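Open Afternoon at the Grilside Picking Lab: Frequently Asked Questions

Last updated in December, after the previous batch of visitors told us what we had left out.

When is it, and do I need a ticket?

The doors open at 1:30 p.m. and the last tour leaves at 4:15. You need a ticket, which is free, and you need to bring it, which a surprising number of people find difficult. A picture of it on your phone is fine. We take 251 visitors across the afternoon and then we stop, even if you drove in from Bovham and have a very sad face.

Where do I park?

Use the lot behind the Mendus building, not the one in front of it. The one in front belongs to a dentist with strong views. From the rear lot, follow the signs to the loading door. If you find yourself in a stairwell, you have followed last year's signs, and we are sorry we missed one.

What will I see?

A robot arm picking things out of a bin. We say this plainly on every page of the website because people arrive expecting something with a face. Tours go in groups of 17 and take 30 minutes, most of which is spent at the main table, where the arm works and one of us talks over it.

Is it going to dance, wave, or pour me a drink?

No. It reaches into a bin. On a good day it comes out holding something.

What does it pick up?

Ordinary stuff, chosen to be annoying in different ways. Boxes are the easy end of the job, having flat sides and a settled opinion about their own shape. Gloves are the other end. A glove can lie a different way every time you put it down, and there is no obvious handle on it. Anything long and thin, like a scoop, has its own problem: grab it by the wrong part and it swings.

Groups usually start with just a few items in the bin. It makes for a less impressive pile but you can follow what the arm is going for, and when it misses, you can have an opinion about why.

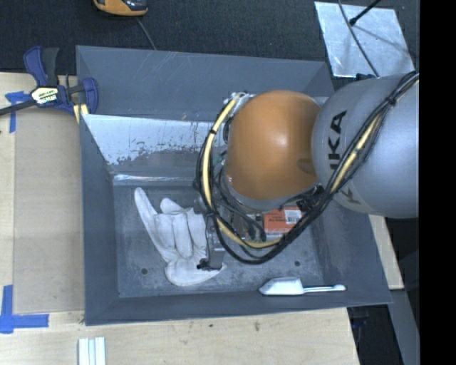
Milagros Restrepo wrote to us after her tour that she had gone in expecting speed and come out thinking mostly about hesitation. She said the arm spent longer over a work glove than she spends choosing a sofa, and she wanted to know whether that was the software thinking or somebody being careful with the speed setting. Her group had apparently argued about it all the way back to the parking lot.

Well, which is it?

Both. We run the arm slower on open days than we do when the room is empty, and we make no apology for it. On top of that, it has to settle on a place to grip, and soft things give it more places to consider and fewer good ones. If your group wants to argue about the proportions, the presenter will happily join in and make the tour run late.

Does it ever fail?

Constantly. It will close on nothing, or get hold of an item and let go of it halfway up. We used to wince. Then we noticed that the groups who saw a miss asked better questions than the ones who saw a clean run, so now we wince a bit less. What we won't do is rig the bin for you. You get whatever attempt you get.

Can I put my own thing in the bin?

You can ask. The limit is 600 grams, and it has to be something you would be all right with having dropped. No food, no liquids, no glass, no keys (you will want those later), and no phones, however confident you are feeling. Hand it to the presenter. Please don't lean over and put it in yourself, because then we have to stop everything and have a talk.

Who is at the controls?

Once an attempt starts, the program picks the spot and moves the arm. The presenter starts each one and can stop it at any point. There is a stop button, it works, and the youngest person in each group is allowed to press it once, at the end. We brought this rule in after an adult pressed it four times.

How close can I stand?

Behind the line on the floor. You'll get a decent view into the bin from there, and there's a step for shorter visitors. Taller visitors, please look behind you now and then.

Is it loud?

Less than people expect. If you can manage a supermarket you can manage this. The first tour of the afternoon is the quietest and has the fewest children on it, if that helps you choose.

Why a bin? Why not a nice flat table?

A bin has walls, and walls get in the way. Things slide into corners, and the arm has to reach down to them without hitting the sides. We had a flat table for a while. Everyone did very well at it and learned very little.

What is the Pawłowska session?

A longer talk at 3 p.m., in the side room, for people who want the details: how a grip gets chosen, how we score attempts, and what went wrong this year. It has slides and not enough chairs. You can sign up at the desk when you arrive. Children are welcome but have tended to leave.

Can I take pictures?

Yes, without flash. Film as much as you want.

Is there coffee?

There is a machine in the hallway. It is also automated, and its success rate is the worse of the two. Bring coins.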